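The Mivura Tabletop Manipulation Protocol, usually shortened to the Mivura protocol, is a set of good-practice rules for testing robot arms in simulated rooms. It covers the layout of a scene, the conduct of a trial, and the reporting of results. It was written by Zawadi Kashindye and Idrisa Mwaipopo at the Koech laboratory in Merkovholm and issued on Jan 15, 2019. It applies to single arms with two-sided grippers working over household furniture.

Background

Before the protocol, groups in Merkovholm reported grasp results from simulation with little agreement on what counted as a trial. Some restarted the scene after every failed approach and left the failure out of the total. Kashindye and Mwaipopo compared 14 earlier reports and found that most could not be repeated from the written account alone. A first draft circulated in December, before the final text was issued.

Approach and grasp

Section 2 deals with the last part of the approach. The gripper must be open before it descends, and the two sides must straddle the object before any closing command is sent.

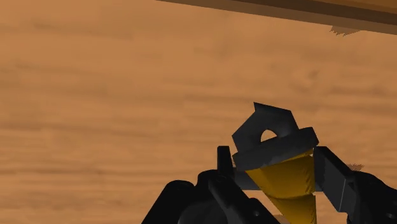 Contact with the support surface is logged separately from contact with the object. A grasp is scored only after the object has been lifted and held for 300 simulation steps. An object that slips during the hold is recorded as a failed grasp – a second attempt requires a new trial number. Tilted objects may be used, but the starting pose must be stored with the result.

Scene layout

Section 3 requires that the arm's base be fixed for the whole series and that its position relative to the furniture be stated. Objects are placed on the top surface only. Drawers remain part of the collision model even where the task does not use them.
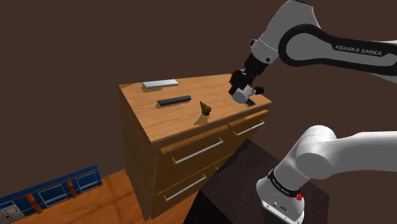 Franka Emika arm with its gripper lowered close to the top of a wooden cabinet.

At least one view must show both the arm and the work surface. Close views are allowed as a supplement. Textures and lighting may be varied between trials, provided that the random seed is kept.

Clearance and clutter

Section 4 sets rules for surfaces that hold more than one object. Objects may touch or overlap in a given view, but their collision shapes may not intersect at the start of a trial.

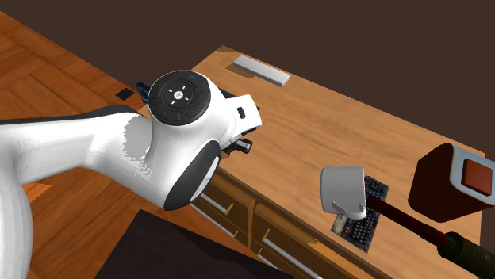
Contact between an arm link and furniture ends the trial, as does any contact with an object other than the target. The Seton amendment later relaxed the second condition for light contact, leaving the threshold to be declared by the tester.

Reporting

A full series consists of 300 trials. Shorter series are labeled partial, and those with fewer than 156 trials may not be given as a percentage. Stopped trials stay in the total.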